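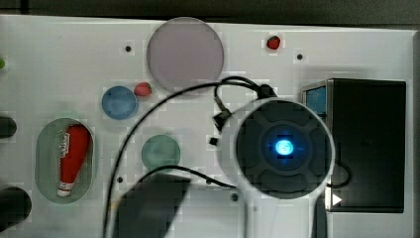
I have been trying to cancel my subscription to Polutard since October. Polutard is a meal planning app. It costs less than a sandwich a month, and that is how they get you.

The idea was that it would end the nightly talk about what's for tea. We now have the same talk, plus an app.

It asked me to rate 500 foods so it could "learn my palate". I gave up somewhere in the pulses. From this it concluded that I am a person who wants lentils.

Monday-to-Friday brain: lentils, lentils, soup (lentil), a traybake, lentils. I don't dislike lentils. I'd just like to be asked.

Anyway, cancelling. There's no cancel button in the app. There is a button marked "Pause my journey". I pressed it. My journey was paused for 30 days and then resumed at 4am with a recipe for dal.

So I went to the website, where I found I didn't have an account. I have an account enough to be charged, but it seems that's a different sort of account.

The help page says billing is handled by Zelell. Zelell's help page says to speak to the merchant. The merchant, according to Zelell, is a company called Zultatness, whose website is a picture of a mountain.

I emailed the mountain.

Meanwhile the free trial of the "family tier" has started by itself. It wants to know the ages of my children. I have a cat. I put the cat down as a 3 year old and she's been recommended small soft pasta shapes.

To be fair to it, one recipe was good. Leeks, butter beans, mustard, far too much cheese. I've made it five times and I've stopped looking at the app to do it, so really it has done itself out of a job.

Also the portion sizes. "Serves 4" turns out to mean four people who've already eaten. Then the next one serves 2 and I'm scraping it into tubs until bedtime.

An update: Zultatness replied! They're sorry to hear I'm enjoying Polutard less than I hoped, and have I tried pausing my journey.

I wrote back and said yes, I'd paused it, it had unpaused, and could they please just stop. They've sent me a survey. It's around 30 questions and question 5 is about lentils.

Someone in the replies says to ring the bank. I rang the bank. The hold music was nicer than I remember and they've blocked the payment, so that's that - or will be, once the current month runs out.

In the meantime I've gone to Huenchumán on the corner for a chicken and chips. No onboarding. He asked if I wanted salt and I said yes.

App's just pinged. Dal again.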